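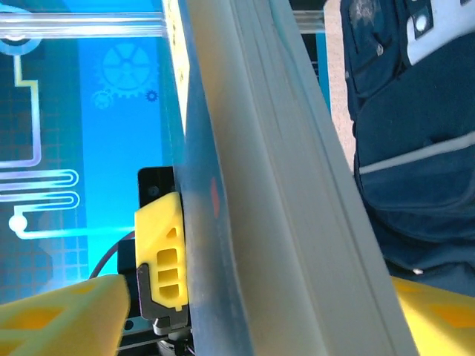 Wrist camera view at the Nista bench, yellow fingers on, backpack off to the right.

Visit to the Nista gripper lab, May 5, 2019

Got there late, parking was a mess. Aurelia Sima met me at the door and we went straight to the benches, no slides, good.

What I came for: our budget for the Prasum cell is 2000 per arm for fingers plus camera, and I wanted to see what that buys. Nista had two finger sets to talk about. The Pirkus ones are molded. The other set is printed in house from a drawing by Giáp, and Aurelia likes them a lot more than I expected. A pair costs her 50 in material. If one cracks she prints another overnight.

Soft goods bench

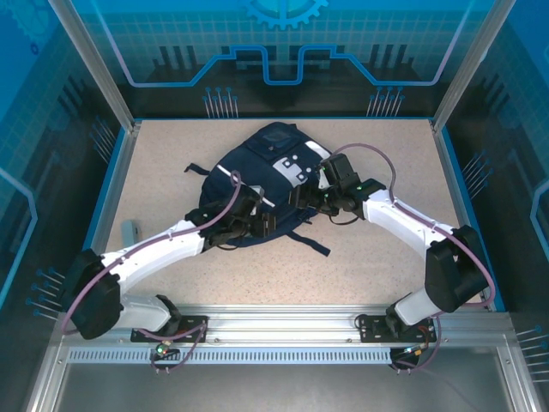 My main question was two-arm work on bags. Our line gets returns in every shape and one arm just chases them across the table. Aurelia's advice was to give each arm its own job and keep the grasps well apart, one on the left side near the middle, the other up by the white panel on the navy backpack. Straps are still the worst part she says, a loose one can fool the planner. Cable routing is worth stealing too, big slack loops up over the arm so the wrist has room. We zip tie ours tight and have replaced 2 since March.

Wrist cameras

Asked about field of view. Both fingers show low in the corners, which I like, you always know where the tips are relative to the part. Downside, a big flat dark thing up close fills most of the image and there is not much texture to work with. Bright tabel behind it makes the exposure worse. She wants a fixed camera as well, always. I agree now, didn't before.

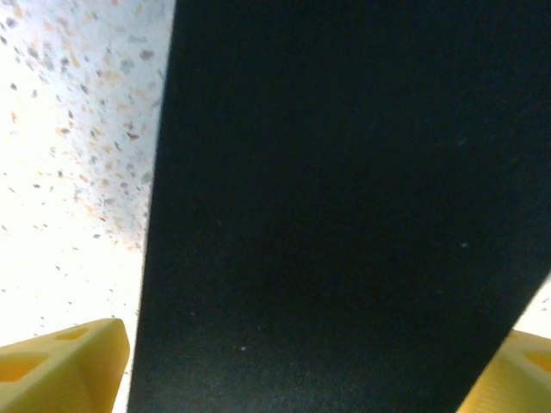
To do before we order

Get Pirkus to quote fingers without the mount. Ask Giáp for the drawing, file number is 1654 I think, check. Try dark parts on our own table with the lights turned down. Send Aurelia our strap pictures, promised her that adn forgot already once.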